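Gelden, octubre de 2019. Zanele Nkosi dirige el taller de montaje de Drisari, donde trabajan 16 personas. «La plantilla preguntó primero por los turnos», recuerda.

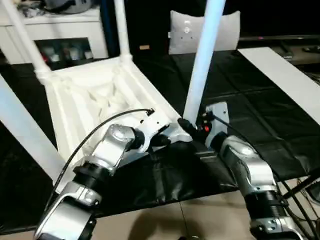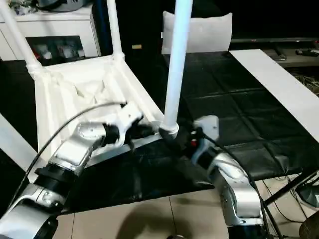
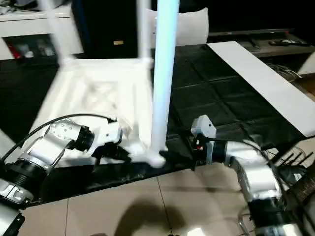 El acuerdo de junio reserva 9 horas de formación por operario. Itsuki Furukawa, delegado de personal, pide ampliarlas: «Sujetar una silla blanca de plástico con dos brazos exige criterio, y ese criterio es nuestro». Nkosi estudia la petición.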